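Vibration Before Temperature: Bearing Monitoring at the Finholm Pump Station

Touran Bagheri has run the rotating equipment program at Demia for long enough to have scrapped two versions of it. The current one covers 48 pumps and fans at the Finholm site, most of them driven by induction motors through flexible couplings. We spoke with her and with Grímur Kragh, who handles data analysis, after the March survey.

The first version relied on bearing temperature. Sensors were wired to the control room and alarms were set at a fixed limit of 70 degrees Celsius. Bagheri does not regret installing them, but she no longer plans work from them.

"Temperature is a late signal on a rolling element bearing," she says. "When the housing warms up from damage alone, you are choosing between a stop today and a stop tomorrow. We wanted weeks."

The second version added handheld vibration readings, taken by whoever was on shift. The readings were regular but hard to compare. Probes were held at different angles, sometimes on a guard or a painted cover, and the trend lines moved up and down with the person taking them.

"I had one fan with a perfect sawtooth," Kragh says. "It followed the shift roster."

Steel mounting pads were then glued to every bearing housing, one horizontal and one vertical, with an axial pad at the drive end. Each pad carries a number matching the route file. The collector will not store a reading until the operator confirms that number. 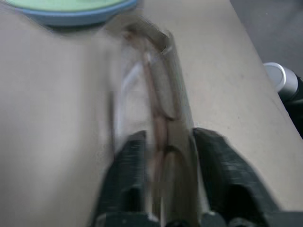 Demia Condition Monitoring Group | Rotating Equipment

Kragh works mainly with envelope spectra. For each machine he keeps the bearing type, the calculated defect frequencies and the shaft speed at the time of measurement. The last item causes the most trouble, as many of the pumps run on variable speed drives.

"If the speed in the file is wrong, the defect frequencies are wrong with it," he says. "You look at a clean outer race pattern and call it noise. I ask for a tach reading on every variable speed unit - no exceptions."

The March survey produced 3,834 spectra. Kragh's screening software, Rotinus, passed most of them without comment and put 17 machines on the review list. He went through those by hand. Several had raised levels at running speed and were sent for balancing. Two showed outer race defects at the non-drive end. One, a transfer pump, had been flagged for looseness, and the cause was a cracked grout pad under the baseplate.

Bagheri takes the review list into the weekly planning meeting with a severity grade and a latest date for the work. She leaves out the spectra unless someone asks for them.

"The planner needs a date and a part number," she says. "If I bring a plot, we spend the meeting on the plot."

Bearings removed under the program go to Vestergaard to be cut open and inspected. The written findings are compared with the original call. Bagheri says the most useful reports are the ones that disagree with her. In one case the predicted inner race defect was absent, and the inspection found electrical fluting on both races. The motor now has a shaft grounding ring, and its drive cable has been replaced with a shielded type.

Lubrication is the next item. Grease quantities at Finholm are still set by calendar, and Kragh wants to try ultrasonic readings during regreasing on the larger fans first. Bagheri has agreed to the trial but has not changed the intervals.

"I want to see a full set of before and after readings," she says. "Then we can talk about the schedule."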